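**Brurnside Cemetery asks: whose bench is it?**

Visitors to Brurnside Cemetery have until the end of August to claim a memorial bench, after a survey of the grounds found 184 of them and paperwork for rather fewer.

The survey was done over the spring by Mircea Onu, the cemetery's records officer, who walked every path with a clipboard and a wire brush. Most of the plaques came up well. Four had been screwed on upside down, apparently for decades, and will be left alone unless a family asks otherwise. "People have got used to them," said Mr Onu. "One lady told me she'd always assumed it was her husband's idea."

The difficulty lies with the benches that have no plaque at all. Under rules drawn up long before the present management, a bench without a named sponsor counts as garden furniture and may be moved, sold or painted green. The cemetery would like to avoid all three, having been through the matter of the green paint once already.

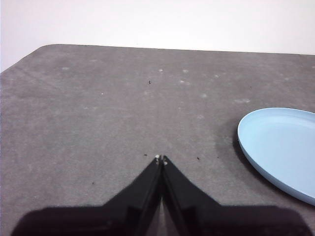 Vol. 4, No. 2

Anyone who believes a bench belongs to their family should bring a receipt, a letter or an old photograph to the lodge between 10am and noon. A firm opinion will be written down but may not be enough. Two families have already claimed the same seat beneath the cedar, and are understood to be using it on alternate afternoons while the matter is looked into.

Repairs will be carried out by Zanier, the joinery firm on Fivonmont Road, which has quoted for new slats and for straightening the legs of the long bench by the Contreras vault. That bench has leaned to the left for as long as anyone at the lodge can remember. Regulars say it is the most comfortable in the grounds and have asked for it to be taken off the list.

There is no charge for registering a bench. Replacement plaques can be ordered at the same time, with up to four lines of text. Verse is allowed, although Mr Onu asks that it be kept short and that somebody else check the spelling.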